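3. Materials and methods

3.1 Fruit supply and handling

Fruit came from a single commercial orchard at Skirkwood and was picked in one pass at the maturity stage used by the grower for the fresh market. Apples with visible bruising, skin breaks, russet or insect damage were removed at the packing shed. The remaining fruit was held overnight at the shed and moved to the laboratory by road the next morning in moulded trays, one layer deep. No wax or fungicide was applied after harvest.

On arrival each apple was given a number in food-safe ink near the calyx, weighed, and measured across its widest point with a digital calliper. Fruit outside the middle size band was set aside and used only for practice measurements. This left 261 apples for the trial. They were assigned to treatments by a random number list drawn up before the fruit was delivered, so that the person handling the fruit had no part in the assignment.

3.2 Storage treatments

Two factors were tested: storage temperature and relative humidity. The temperature levels were chosen to match a commercial cool room and a household kitchen. The cool room level was set at 8 °C, which is warmer than the setting recommended for long-term storage but close to what was logged in small retail cool rooms during earlier work by the second author (Srisuk). The kitchen level was set at 20 °C. Relative humidity was held at either 85 per cent or at the ambient level of the chamber, which was logged but not controlled.

Humidity in the controlled chambers was supplied by an Astevico ultrasonic unit fed with deionised water. The chambers were opened once a day for inspection, and for no longer than was needed to replace the data logger card. A short dip in humidity followed each opening. These dips were kept in the record and were not smoothed or removed before analysis.

Fruit was stored stem up on plastic mesh, with a gap between neighbouring apples. The position of each apple within a chamber was changed at every inspection according to a fixed rota, to reduce any effect of uneven air flow near the fan.

3.3 Household containers

A second, smaller trial dealt with the containers in which apples are commonly kept after purchase. Earlier studies of domestic storage have tended to treat the container as a minor detail, and few report its wall openings or depth. Both affect air exchange around the fruit and, through it, the rate of water loss. Open baskets, solid-walled bowls and tied plastic bags were therefore compared at the kitchen temperature only.

Containers were bought new from a general homewares supplier, washed in warm water with a neutral detergent, rinsed and air dried. Each was loaded with a single layer of fruit. Deeper loading was tried in a pilot run, but contact marks between layers made the later colour readings hard to interpret, and the practice was dropped. 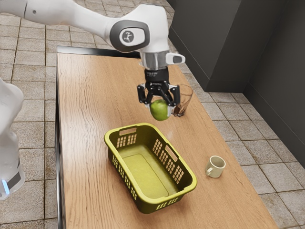 Figure 1. Green apple and open basket on a table, with a drinking glass and a mug. Computer-rendered view.

Containers were kept out of direct sunlight and away from heating vents. The tied bags were opened only for weighing and were retied at the same point each time. Where condensation was found inside a bag, the fruit was blotted with paper towel before it was placed on the balance, and the event was entered in the log.

3.4 Measurements

Mass loss was taken as the difference between the initial mass and the mass at each inspection, divided by the initial mass and expressed as a percentage. The balance was checked against a reference weight at the start of every session. If the reading had drifted beyond the maker's tolerance, the balance was recalibrated and the session restarted.

Flesh firmness was measured with a Kestadeo bench penetrometer fitted with the standard apple probe. A thin disc of peel was removed from two opposite sides at the equator, and the mean of the two readings was used. Firmness testing destroys the sample, so a fixed subset was withdrawn from each treatment at each test date. The withdrawn apples were then juiced for soluble solids and titratable acidity.

Skin colour was read at three marked points around the equator under a constant light source. Hue angle was preferred to the separate a* and b* values because it tracks the change from green to yellow in a single figure — an advantage when comparing fruit that began at slightly different shades.

3.5 Statistical analysis

Mass loss and hue angle were analysed with a linear mixed model, with temperature, humidity, storage time and their interactions as fixed effects and the individual apple as a random effect. Firmness, soluble solids and acidity were measured once per apple and were analysed by ordinary analysis of variance. Residual plots were inspected for uneven spread, and acidity was log transformed before testing.

The container trial was analysed separately. Its fruit came from the same harvest, but the loading differed from that in the chambers, and pooling the data would have confused the effect of the container with the effect of spacing. Analysis scripts were written by the first author (Ansari) and checked line by line by a colleague at the Sombatkul laboratory before the treatment codes were released.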